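Grip by the numbers: a day inside Kadthorpe's simulation lab

September 1, 2023

The Kadthorpe open day is held in a former cold store on the Brinine industrial estate, and the building still has the floor drains. Visitors sign in, hand over their bags, and get a sheet of paper with the day's schedule. Most of the schedule is screens. Kadthorpe builds grasping software for food handling and sorting lines, and nearly all of its testing takes place in simulation before a physical arm is allowed near a conveyor.

The company opened its doors once before, in March, to integrators only. This session was wider. Packing firms came, along with two equipment dealers and a group from Echeverría, the produce exporter that has been trialing the software on a sorting line.

The first demonstration covered the object library. It holds 2,093 models, from plain boxes and cylinders to scanned fruit, seeds, nuts, and molded parts. Each model has a surface mesh, a collision mesh, a mass, a center of gravity, and a friction value. The collision mesh is the simplified one, and it is where most of the errors come from. If it is too coarse, the gripper makes contact with a surface that the picture says is not there. If it is too fine, the contact solver slows down and a batch that should finish overnight is still running at lunch.

Rounded objects get a lot of attention. A box gives a parallel gripper two flat faces to close on. An egg-shaped body gives it two small contact patches, and the size of those patches depends on how soft the fingertip is assumed to be. Close above the widest point and the object is pushed down and out. Close below it and the load rides on the fingers, which is stable until the arm accelerates. The planner, called Skovirham, scores every candidate grasp on both conditions before it sends one to the simulated arm.
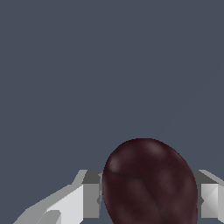
A dark, egg-shaped test object between the gripper fingers in simulation. The fingers are flat-shaded; surface detail is kept for the object.

The plain background is deliberate. Early test worlds had a table, walls, and lighting taken from a real work cell, and they were slow to draw and hard to compare from one run to the next. The team now uses a uniform backdrop for contact work and adds clutter at a later stage, when the vision system is the thing being tested.

The second demonstration was a parameter sweep. An engineer set the friction value low, ran a batch of grasps, and then raised it in 6 steps. On the wall display the failures were sorted by type: slip during lift, rotation in the grip, missed contact. Slip dropped quickly as friction went up. Rotation did not. It responded to where the fingers closed, and the plot stayed nearly flat until the engineer changed the approach height.

Questions from the floor were mostly about transfer, meaning how much of a simulated result survives on real hardware. Kadthorpe's position is that rankings transfer better than rates. If one grasp beats another in simulation, it usually does so on the bench. The actual success percentage is not treated as a forecast, and the company would not give one to the dealers who asked.

The bench itself was the last stop. It has 7 stations, and a physical arm was running at one of them during the visit, picking dried beans and rubber stand-ins out of a shallow tray. Cycle time was unremarkable. The logging was more interesting. Each attempt is stored with its simulated counterpart, so a miss on the bench can be replayed with the same object pose and the same finger positions. Pose error accounted for most of the mismatches shown. Fingertip wear came next, and the simulator does not model wear at present.

Echeverría's group stayed at the bench after the tour had ended, asking about skins and bruising. Skovirham limits grip force but has no damage model. One is planned for the next release, using a soft outer layer over a rigid core, and the exporter has agreed to supply rejected fruit for calibration.

Kadthorpe will publish the contact settings used in the sweep on its website. The object library remains licensed separately.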